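# Folding dress pants so they don't get that line across the knee?

**posted by skundiveo_mom, Tuesday, August 24, 2021**

Ok quick one, have to leave for work in a bit. I have four pairs of dress pants, all dark, all poly/wool mix I think (tags are half gone). No closet rod in the new place until the landlord gets to it, so everything lives in a dresser. Every single morning there's a hard crease straight across the knee. Looks like I slept in them.

What I do now: fold in half the long way, fold in half again, then again, into the drawer with the t-shirts on top. Drawer is a cheap Kenitent one, pretty shallow. Ironing board is at my sister's and I'm not getting it back before January.

Is there a way to fold them that doesn't do this? Or do I roll? I've read roll and I've read never roll. Also does it matter if I do it on the bed, I don't have a table big enough. Thanks!!

---

**Ravetti62**

hang them

seriously tho, one of those over the door hooks and two clamp hangers. Done. I had the same problem and quit folding anything with a crease in it. Rolling is fine for jeans, wouldnt do it with wool.

---

**espiritu_laundry**

Hanging is better, sure, but she said no rod, so here's folding. I did alterations at a shop for a long time and we folded more pants than I want to think about.

Your problem is too many folds and weight on top. Three folds in the same direction = one of them lands on the knee, every time. And then the t-shirts press it in all night.

Try this instead:

- Empty the pockets. Zip up, button or hook closed. An open waistband never lies flat.
- Pants on the bed, lying across it, not up and down. You can get to both ends without climbing on anything.
- One leg on top of the other, inseams matched. If there's a front crease already, match that and forget the side seams.
- Hold the waist end still and smooth toward the hem with your flat hand. Then pull the waist a little, just enough to take the slack out. Don't yank.
- Tuck in the crotch point, that little triangle that sticks out.
- Now fold in thirds. NOT in half. Hem comes up to a bit above the knee, waist comes down over that. The folds end up on the thigh and the shin, where you don't see it so much once you sit down and the fabric relaxes.
- Roll up a hand towel and put it inside the fold. This is the part that does the real work. Soft bend, no sharp line.

Pants go on TOP of the t-shirts. If the drawer is too shallow for the towel, use a t-shirt in place of it, same thing.

Bed is fine. Make it first though — a lumpy blanket underneath and you're smoothing lumps into the cloth. Spread pulled flat all the way over.
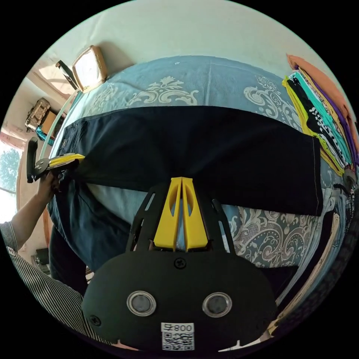
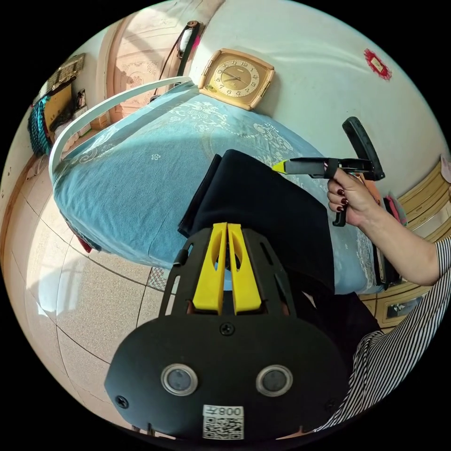
A patterned spread makes it harder to judge if you're straight, so don't line the legs up by the swirls. Go by the hem. On the navy pair laid across the blue spread the stitching along the hem makes a nice clear line, and that's what I'd square everything to, then work back to the waist. Small creases up by the waist end don't matter much, they come out when you pull. Dark fabric shows lint like crazy so shake the spread out or lay down an old pillowcase.

For the creases you already have: no iron needed. Hang them over the shower door while you shower, then flat on the bed with your palm over the knee a few times, leave them till they're totaly dry. Don't fold damp, you'll set it worse.

---

**porchlight347**

Agree with the towel thing. I use the cardboard tube from wrapping paper, cut to the width of the drawer, and drape the pants over that. Slides a bit. A rubber band on each end helps.

only other thing, don't put them away the minute you take them off. Leave them over a chair for a bit so they cool down, body heat plus folding is how mine got so bad

---

**skundiveo_mom**

Thirds with the towel, did two pairs tonight. Drawer closes, barely. Will try the shower door for the worst ones this weekend. And ravetti I did look at the door hooks, my door doesn't close with one on it, already tried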